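Nantana Thammasiri
05/12/2019

Small thread about setting the table in my new flat in Fernevcombe. I moved with two suitcases, so I own very few things for eating.

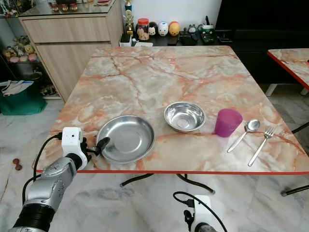
My rule is one of each for every person. One plate, one bowl, one cup, one spoon, one fork. At home we eat rice with the spoon and push with the fork, so I don't put a knife.

The steel plate and the bowl I like very much. They don't break when I drop them, and I drop things often. My aunt has used the same kind for all my life.

The cup is plastic and very pink — magenta, my sister corrects me. With so much steel, I wanted one thing with color.

Some of you asked about the table. It has a marble pattern with a thin red border in front. I bought it second-hand from a lady in Tapia Street and paid 86 for it. The delivery was 2 more, because her son is kind.

Next I need a second set, for guests. Brulelo has steel bowls but the plates are always sold out. If you know another shop, please write me — I can go on the bus.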